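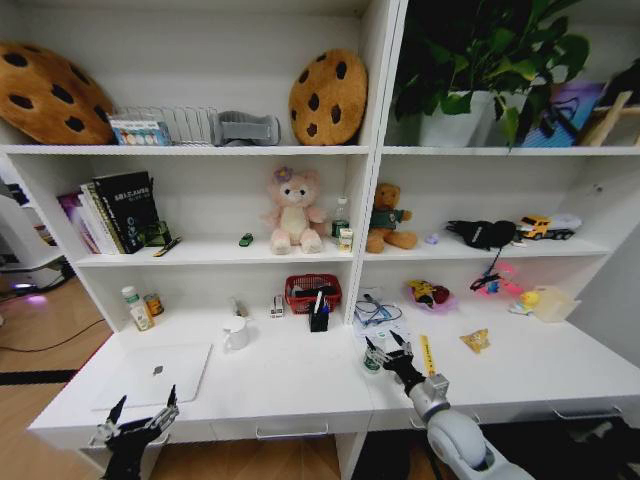 Typed up fast from my notes, 2022-06-08, so forgive the gaps. Shelf talk number three for the Praria page. She didn't want her name on it, fine by me. Apartment in Dovmont, second floor, very hot stairs.

She started talking before I had my shoes off. The wall unit is from Plova, secondhand, 139 dollars, and she is still pleased about the price. White, shelves on top, desk surface built in underneath. "I wanted a desk and I wanted shelves and I had one wall," she said. "So that was the shopping list." The previous owner was moving out of state and wanted it gone by dinner. She had it apart and in a borrowed van by four.

We did the cookies first. There are two of them, chocolate chip, cushions, up on the top shelf. She bought the first for her chair and hated sitting on it. Too round, she slid. The second was a present from someone who saw the first one on the shelf and assumed she was collecting. "Now I suppose I am," she said. They stay up there because anything that light can go up high. Heavy things low, soft things high, she learned that at her mother's and hasn't changed it. If a cookie falls on you it's a cookie.

Between the cookies, a rack with upright slots. For paper. I asked what paper. "Good question." It was bought in February for the tax stuff, came from Baek, the stationery place by the bus station, and it worked great for a month. Then the tax stuff went in a drawer and the rack stayed. She keeps meaning to bring it down to the desk, where her hand would reach it. Up there she needs the step stool, and a letter that needs a step stool doesn't get filed. She laughed about that and then wrote it on her hand, move rack.

The plant. Top right, green, heart-shaped leaves coming over the front of the shelf. I'm bad with plants so I asked if it was hard work. No. She waters it when she remembers and turns the pot a bit when it leans. She used to have it on the desk and it ate the desk. "I'd be typing and there was a leaf on the keyboard." Up top it can hang. She does trim it when it gets down to where the bears are.

Which, the bears. Pink one with a purple flower on its head, near the middle of its shelf. Brown one in a green shirt over on the right side. I asked if they'd ever been on the same shelf section and she looked at me like I'd suggested something rude. They've been apart since she put the unit up. The pink one keeps its distance from the books, more or less. Not a bookend. "It's soft, they'd only squash it, everyone's happy."

Books next. They're all at the left end, standing, against the side. She has more in boxes, she says 300 in the hall closet, and the rule is that the shelf only gets what she's reading or what she'll lend out in the next while. The rest rotate. I liked this. I asked how often they rotate and got a long pause. Twice since she moved in, maybe. The black one with the white title has never rotated, it's staying.

Toys. There's a tiny green car and a yellow truck with a white trailer, and no kids in the apartment. Her nephew visits. The truck parks at the right end, always, and he checks. If it has been moved there's a discussion. So when she dusts she takes everything off that shelf, wipes, and the truck goes back first, then the rest gets fitted in around it. Seems backwards but its her shelf.

I wanted to know about the desk part, because that's what people write to me about. How do you keep the surface clear. She doesn't. "The surface is where things land. Then I sort it." Pens, small boxes, vitamins, her mug. She does one pass in the evening with the radio on, one song, and whatever isn't sorted when the song ends gets to stay the night. Longest song she has used was a live version and she says that was cheating.
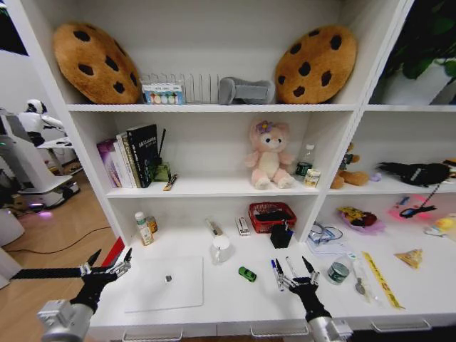

Another Praria reader disagreed with all of this when I posted the first notes last night, and I'll put it in as it came: one song is nowhere near enough, the desk should be bare before bed, and anything small needs a box with a lid or it will breed. Also that bottles don't belong near books. I read it out to her over the phone this morning.

She was fine about it. Lids, she said, are where things go to be forgotten. She had lidded boxes at the last place, a stack of them, and found a library card in one a year after she'd paid for a new card. The bottle point she gave them. "Okay, yes. The water can come down." She's less sure about the bare desk. She works there, she has her breakfast there sometimes, it's going to have a mug on it.

What would she change if she had 500 dollars to spend on the wall. I ask everyone this. Most people say lighting. She said nothing for a bit and then a deeper desk, she would like to be able to push the keyboard back and still have room for a plate. And a hook. There's always something with a strap or a cord hanging down over the shelf edge and it gets in her way when she reaches for a pen. A hook is two dollars, I said. "I know. I've known since we put it up."

Last thing, moving. The lease is up next spring and the rent is going to 968, so she's looking. Would the unit come along? It would. She kept the screws that were left over in an envelope taped to the back, with a drawing of which side is which. The cookies travel in the van window, the plant rides on her lap. The truck goes with the nephew so that he can park it himself at the other end.

More shelf talks when I get to them. If you're near Dovmont and have a wall, write in, I have the next two weeks mostly free and I'll bring my own slipers.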